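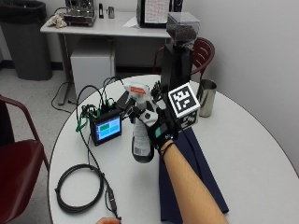

Automação em casa

O robô pode esperar, primeiro limpa a mesa

Por Shona Lennox | julho | 16 comentários

Toda a gente que começa a mexer em robótica em casa quer falar do braço. Que braço compraste, quantos eixos tem, quanto pesa, quanto aguenta. Eu também fui assim! Passei um inverno inteiro a ler fichas técnicas à noite, com o portátil em cima da barriga, e quando finalmente tive dinheiro para a coisa percebi que não fazia a menor ideia do que queria que ela fizesse.

A minha opinião, e já sei que vou levar na cabeça por causa dela, é que o amador devia começar pela mão. Pela própria mão, a que já tem no fim do braço e que não custou nada. Põe-se uma luva com sensores, prende-se um cubo de marcadores por cima, daqueles com os quadradinhos pretos e brancos, e vai-se fazer uma tarefa chata da vida real. Pegar num borrifador, por exemplo. Passar um pano. Deitar leite num jarro. Quem nunca tentou gravar isto direito acha que é a parte fácil.

Não é. O borrifador é uma peça de uma crueldade enorme (estou a falar a sério). A garrafa tem de ficar presa por uns dedos enquanto outro puxa o gatilho, e vai mudando de peso à medida que se esvazia. Nós fazemos aquilo a pensar no jantar. Depois vai-se ver os dados e está lá tudo: o pulso que roda um bocadinho antes do aperto, o polegar que se ajeita sem autorização de ninguém. Gravei 247 tentativas na nossa oficina e deitei fora uma quantidade vergonhosa, quase sempre por culpa minha. Ou tapava o cubo com a outra mão, ou esquecia-me de começar a gravação, ou parava a meio para responder a alguém.

A oficina é partilhada e chama-se Okoretti, nome que ninguém sabe explicar e que já estava na porta quando eu cheguei. Fazemos quase tudo no canto do café. Há quem ache isto pouco sério. A Hannelore Mühlbauer, que divide comigo a bancada e as despesas do projeto, queria ao princípio uma mesa limpa, fundo preto, luz controlada, um objeto de cada vez. Discutimos isto semanas! Eu dizia que uma mesa onde só existe um borrifador não existe em casa de pessoa nenhuma, e ela respondia que uma mesa cheia de cabos também não devia existir em casa de pessoa nenhuma. Tinha a sua razão.

Acabámos por ficar a meio caminho. O moinho e o jarro de inox ficam, porque fazem parte da tarefa e porque o inox brilha e baralha as câmaras como há de baralhar em qualquer cozinha. Os cabos é que me continuam a tirar do sério. Verdes de um lado, pretos do outro, e aquele que se enrola sempre precisamente no sítio onde eu quero pôr a mão. Já experimentei abraçadeiras, velcro, uma calha que caiu ao segundo dia. Se alguém tiver uma solução que sobreviva a três pessoas com pressa, escrevam, por favor.

E o dinheiro, pois. O meu primeiro plano era comprar um braço em segunda mão, um Heveck, por 4000 euros, que era tudo o que eu tinha e mais um bocado do que não tinha. A luva, com cubo, fios e asneiras incluídas, ficou por 400. Não estou a dizer que sejam a mesma coisa, uma mexe objetos sozinha e a outra precisa de mim lá dentro. Mas aprendi mais com a barata num mês do que teria aprendido a olhar para um braço parado à espera que eu soubesse programá-lo. E conheço dois Kunder que servem hoje de cabide, não vou dizer em casa de quem.

O argumento contrário que me faz mesmo pensar é outro: a minha mão não é uma pinça. Tenho cinco dedos, pele, uma vida inteira de prática, e a máquina vai ter duas garras de plástico impressas numa tarde. Passar de uma coisa para a outra é um problema a sério e eu não o resolvi. A Hannelore acha que devíamos ter desenhado a garra primeiro e gravado depois, a fazer os movimentos já com essa limitação. Talvez. Eu acho que assim se aprende só aquilo que a garra já consegue, e fica-se por ali, muito satisfeito, a empilhar cubinhos.

Outra coisa que me irrita um pouco nos fóruns é a pressa de mostrar o vídeo final. O robô a servir café, com música! Gosto muito, vejo todos. Só que gostava de ver também a tarde em que alguém esteve duas horas a calibrar uma luva e a dobrar o mesmo pano azul-escuro, porque é aí que a gente passa a maior parte do tempo e é aí que os principiantes desistem, convencidos de que estão a fazer alguma coisa mal.

Agora em julho vamos passar ao jarro do leite, com as duas mãos. A segunda luva ainda está por coser e o cubo dela saiu torto da impressora, portanto conto com mais umas semanas de borrifador.

Categoria: Robótica caseira, Oficinas, Opinião
Partilhar (16)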